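Home | Features | Money | House | Archive | Search

The Drawer of Dead Chargers

Most homes have one: a drawer, a bin or a shoebox where power adapters go after the thing they powered is gone. In Grudaston, a town with one hardware store and a swap table at the library, people have started going through theirs.

The swap began in January. Residents brought in 307 adapters and cords in the first month, and 131 found a new use. The rest went to the county for recycling. The library asks that people leave the plug and cord together and tape a note to anything they can identify.

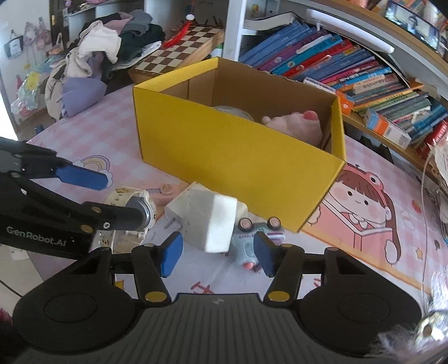 One reader, writing from Lesa, had kept every adapter since college and could match only 3 of them to anything she still owned. She wanted to know how a person is supposed to tell the others apart.

The answer is on the label. Look for the output line, which gives volts and amps. The volts should match what the device asks for. The amps should be the same or higher. The plug has to fit, and on round plugs the small diagram showing plus and minus has to match too. If the label has worn off, recycle the adapter.

Sorting takes an evening. Most people at the swap said they started with toys and old phones and left the computer cords for last. Keep one spare of each kind you use now. A strip of masking tape with the device name on it will save you from doing this again in five years.
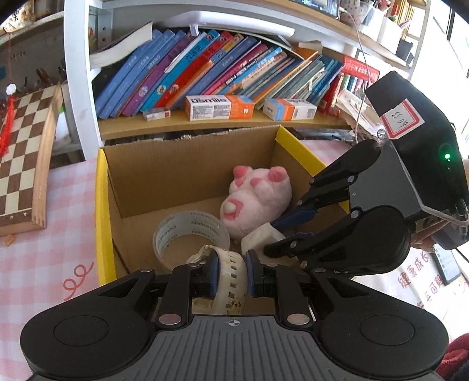 Another resident, from the Stimer Road side of town, wrote that masking tape falls off within a year and that a paint pen does better. The library now keeps both at the table, which is open until 7 p.m.

COMMENTS (3)

Ra: We did ours last winter. Almost 13 pounds of cords.

porchlight: Does the county take the cords with cracked insulation?

Ra: Ours did. Call first.

Contact us | Copyright Grudaston Monthly | Back to top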